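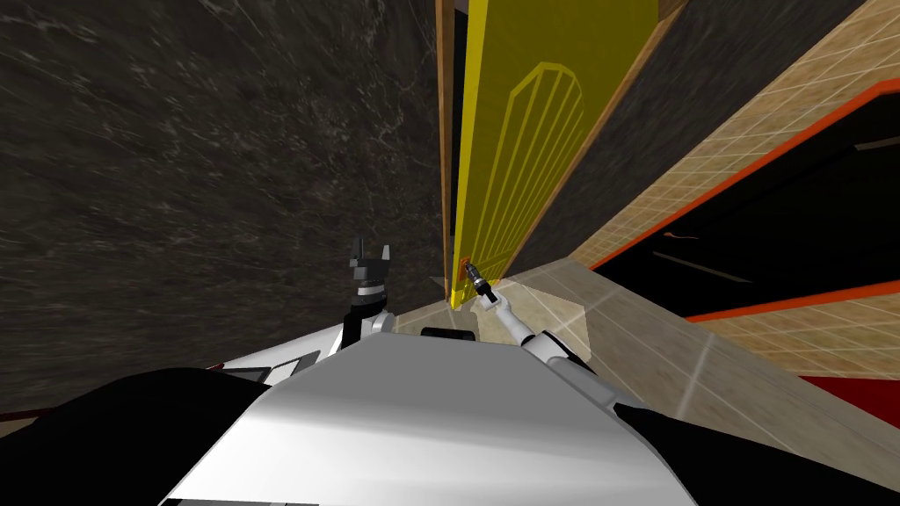
The allotment gardens at Ellthorpe will adopt a revised watering schedule for the summer, and I wish to set out my own position on it as a plot holder of long standing. The present arrangement gives each gardener the use of the taps on alternate evenings. It was drawn up when the site was half its present size, and it has been under strain since May. White surfaces deserve a mention in this connection. A smooth, rounded white body with a bright highlight across its top, as in the picture, throws back a good deal of the light that falls on it, and I have long favored white covers over the water barrels for the same reason. Dark barrels left in full sun grow warm by noon, and seedlings do not care for warm water.

The new schedule divides the site into two sections, upper and lower. Gardeners in the upper section may draw water in the morning and those in the lower section in the evening. The taps will close at 8 on every evening of the week. Mr. Ehsan Dogar, who prepared the proposal, has explained that the meter recorded 2,393 gallons in a single week, a figure well above what the site used in the same week last year. I accept the figure. I do not accept that every plot bears an equal share of it.

Soil differs greatly from one end of the site to the other. The lower plots lie on clay and hold moisture for several days after a good soaking. The upper plots, mine included, drain so quickly that beans planted in the top row will wilt by the following afternoon. 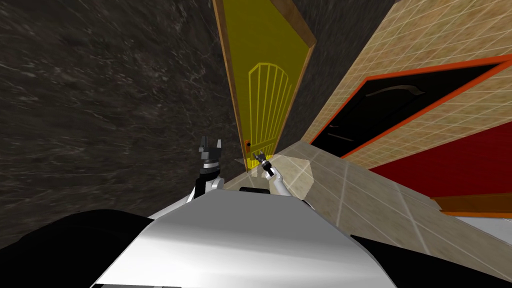

A fair schedule would therefore allow the upper section a second, shorter period in dry weeks. I put this view in writing to Mr. Dogar and received a courteous reply. Ms. Shamim Bukhari has since offered to keep a record of rainfall on her plot, and her readings will be posted on the notice board by the Pullmont Road gate.

Gardeners are asked in the meantime to observe the following. Hoses should not be left running unattended. Mulch should be applied after watering and kept clear of the stems. Tomatoes and squash should be watered at the root, and the leaves left dry where possible.

The schedule takes effect on 24th June. Written comments may be left in the box beside the tool shed, and I will report any changes on this page. My next entry will return to the subject of onions, on which I have received several letters.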